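Shoe Floor Gallery: Trikeo's Sole Line, Looked At Twice

By Deepak Jaiswal

I have been promised the end of the messy shoe workshop more times than I care to remember. Every few years a supplier paints everything one bright color, prints a brochure with the word "flow" in it, and tells us that parts will now move from one station to the next without anybody hunting for them. Trikeo is the latest to say so. Their July brochure claims 154 pairs a shift from one compact line, and a changeover between sizes in 7 minutes.

Maybe. I spent a Monday on their floor and I did not see a changeover, so I can't tell you how long one takes. When I asked what counts as the start of the clock, I got two answers from two people. One said it starts when the last pair of the old size comes off. The other said it starts when the new parts are standing next to the station, and that is a very different number. Anyone who has ever gone looking for a left in size 9 will know why.

What I can show you is the equipment and how the parts are kept. Click through at your own speed. I have left out the brochure shots of people in clean aprons, which you can find without my help. 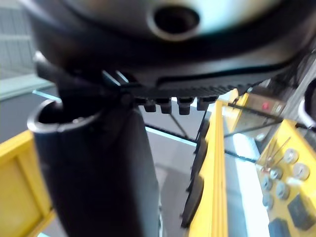

Yellow panel, silver knobs, red button further back. I'd want labels on every one of those knobs before I trusted a new hire with them.

A word on the knobs, and on adjustment in general. Trikeo likes settings you can turn by hand, and so do I, up to a point. Hand settings drift. Somebody bumps one with a sleeve, somebody else "fixes" it, and by the afternoon you are making a slightly different shoe. I asked whether the positions get written down at the end of a shift. They are supposed to be. I asked to see the sheet and was told it was being redesigned.

Guva, who used to supply the same customers, had the opposite problem: everything locked behind a service code, and a technician's visit for the smallest change. I complained about that too, on this very site, and a few of you wrote in to say I can't have it both ways. Fair enough. I would still settle for a knob with a number next to it.

Then there is storage. The pitch says open shelves save walking time, and 65 square feet of floor space on top of that. My own view is that open shelves save walking time for the first week. After that they collect whatever people happen to be carrying. Quispe's old plant had beautiful open shelving and you could have furnished a kitchen from what ended up on it.

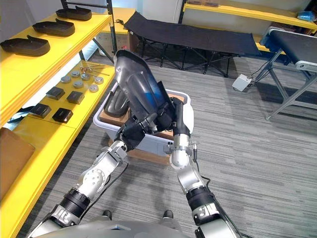
Soles on the Shelf, Last Over the Bin

Dark soles on the top yellow board, metal discs on the one below, and a shoe last held over a white bin with cardboard in it. The cardboard is the part I believe in. It is cheap, it can be swapped when it gets grubby, and no consultant had to invent it. I am less sold on small round parts sharing a shelving unit with soles, with no tray under them.

The Wavine line goes up next, if they let me back in. They are quoting 1,000 pairs a week and I have questions about that as well.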